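February 2025, evening, at home with my feet up

I have now wiped the same table more often this week than I wiped my own kitchen table in all of January, and I'm still waiting for the benefits to arrive.

For the record, since I'll want it when I'm grumbling about this again in May: we have signed up for Clurora. It's a way of keeping a shared workroom tidy. It comes as a binder, a login and a set of grey cloths, and the company says people get 14 minutes of their day back if they follow it. I asked where the 14 came from. I was told it was in the binder. I read the binder on the bus and it says, on the second page, that users report getting 14 minutes back. So there we are.

Faustino Ocampo is keen, to be fair to him. Faustino was keen on the standing desks as well, and on the label maker, which I last saw in May under a pile of phone books. He likes a system. I like a room where I can put down a cup of tea, and up to now I'd thought we had one.

The rule for the big table is that everything on it gets "lifted, wiped, placed" at the end of each session. Lifted, wiped, placed. There's a poster. Lifting I understand. Wiping I have done since I was a child with no poster at all. "Placed" is where they earn their money, apparently, and it means putting the thing back in a different spot from where it was comfortable.

What bothers me most is the cloth. It's a Stovis cloth, plain grey, and the binder has a whole chapter on it. Fold in four, use one face, turn, use the next, and so on, until you've used the lot and it goes in the wash. Fine. My mother did that with an old flannel pyjama leg. But the Stovis people claim it will see out 150 washes and needs no spray for everyday dust, and the first half of that can't be checked by anyone before they've spent the money. I've started a tally on the inside of the cupboard door. We are at 4. I'll report back if I'm still employed.

I will say the table comes up nicely. It's the one we bought from Pärn, the second-hand place out past the rail yards, and it has a lovely warm brown grain when the light's on it. It had that before the cloth, though. I've told Faustino I won't accept any before-and-after talk where the before is the table with lunch on it.

The black case was the trouble this afternoon. It's flat, so dust shows on it and everyone wants to go at it first, and the binder says flat things get wiped before anything else. But then the cloth tends to get left hanging off it while we argue about the cord, and the cord stays exactly where it was, in a tangle, in front. I have yet to see a cleaning system that has anything sensible to say about a curly cord. The chapter on cables is half a page long and suggests "mindful coiling". It's coiled! Coiled is the entire problem.

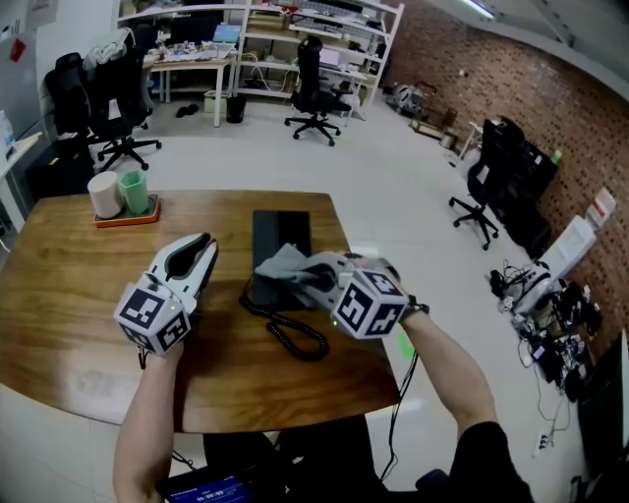

The tray question

I've been outvoted on the tray. I said cups on a work table are asking for it and ought to live by the sink. The other view is that cups are going to turn up on the table no matter what anyone says, so they may as well have somewhere to stand. The orange tray won. I've nothing against the colour, you could find it in a snowstorm. But a tray doesn't keep a cup from tipping, it just gives the tea a nicer place to go.

The white cup and the green one both ended up on it today, far corner, well away from the case. I was asked if I'd admit that was an improvement. I said I'd admit they were on a tray.

And who washes the tray? I looked it up. The binder has it under "satellite surfaces", to be done whenever the parent surface is done. So we've bought ourselves one more thing to wipe so that we can wipe the first thing more easily. I put this to Faustino and he said I was being difficult, and then he went off and wiped the tray, so I suppose I can't complain about the result.

The chairs

No mention of chairs anywhere in Clurora, which tells you it was written by somebody who has never shared a room. The back of an office chair is where everything white goes to wait. There's something draped over one of ours now. I can't prove how long for, and I'm not moving it, because the last time I moved something off a chair I had to hear about it for days. Yet the poster says "clear backs, clear minds", or no, it says "clear tops", I checked. Backs are a free-for-all.

The floor does look good. Pale and shiny enough that you feel bad dragging a chair across it. That's the floor finish the landlord paid for and nothing whatever to do with our cloths, and I said so before anybody could write it down as a success.

Money, briefly

Galtlow sold us the package. Their fellow was pleasant and had a very clean laptop. It's $50 a month, which isn't a fortune, though I could name better uses for it, beginning with a second kettle. There's a review coming in May, when we fill in a form saying how much calmer we feel. I asked whether there was a box for "the same". He laughed, and I noticed he didn't say yes.

I'm trying to be fair. I did sit down this morning and find the table bare enough to spread my papers out, and I had a good hour at it. I'd like to know if that was the system or only the fact that I got in early, and I've no way of finding out short of getting in early again tomorrow and having everyone else make a mess on purpose.

Things to do, then. Ask for a hook or a bit of Velcro for that cord, whatever the cable chapter thinks. Take the bottle off the narrow desk if it's still there, or at least find out what's in it. Mark the fifth wash on the door when it happens, and make sure Faustino doesn't mark it too, or we'll be at 150 by Easter and Stovis will be putting us in the brochure.

My own kitchen table has toast crumbs and two newspapers on it. I had a look at it on my way to sit down and felt no particular pull to lift, wipe or place any of it. I'll give it a going-over with the dishcloth before bed.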